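23rd February

Up early to get the shelves out of the back bedroom before Thibault came for them. He took all four and the brackets, and left me the odd bit of carpet he'd promised. The wall behind is in a worse state than I thought, with old paper under the paint that comes off in strips as long as my arm. I stopped at the window and will do the rest when the plaster man has looked at it.

Walked to Bailly after lunch for the post. The electricity bill is 88, down on last time. A card from Armelle, who is still in Idby and says the spring there is late. She wants to come in April if the room is done. I wrote back that it would be, so now it has to be.

Rang Isamu about the boxes of Dad's letters. He has got as far as 546 and thinks there are more than 350 to go, most of them from the years at Tramosau. He reads every one before he files it, so I don't expect to see the end of it soon. Dad mentions the well twice in one letter and the price of seed potatoes in nearly all of them. Isamu will post me copies of the ones about the house.

Rain from three onwards. The gutter over the side door leaks at the same joint as before – I put the bucket under it and moved the boots. Must ask Marcelino if he still has the long ladder.

Soup for supper, then cheese on toast at nine as the soup wasn't enough. Oiled the chopping board last week and the pale stripe shows up well against the dark wood now. Read two chapters and gave up on the third. Bed by half past ten.

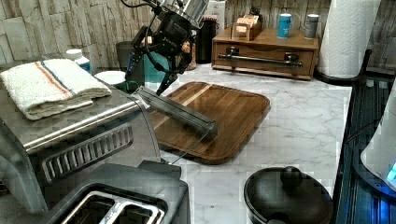
## To do before April

- Plaster man, back bedroom
- Strip the rest of the wall
- Gutter joint, side door
- Ladder – ask Marcelino
- Bed for Armelle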